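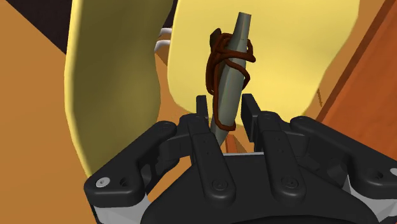

4.3 Unwinding Cord from a Rod or Handle

This section covers setup of the cord task in the Darkisari simulator. Complete Section 4.2 (gripper calibration) first.

1. Load the rod and cord from the task menu. The cord must be wrapped around the rod in loose coils before the run starts.

2. Close the finger tips on the rod below the lowest coil. Keep the rod upright. A slight lean is acceptable.

3. Set the trial count to 2 for the first session. Check both logs before raising it.

4. Start the run. Stop it by hand if a hanging loop passes between a finger tip and the rod.

CAUTION: Do not increase grip force to correct a slipping rod. Lower the lift speed and repeat step 2.

Note: Cord remains the weakest item in the chore set. In our last batch of 1,293 simulated trials, the policy cleared the cord in 122. Picking up and placing rigid items is ready for supervised use - handling cord is not. Do not schedule it for unattended work in a home or on a shop floor.

5. Save failed trials with the cord state included. Tangles that form behind the rod are often missing from the wrist view and must be labeled from the side view.

For changes to cord stiffness, see Section 4.5 or contact Juniper Benavides at Vadurent.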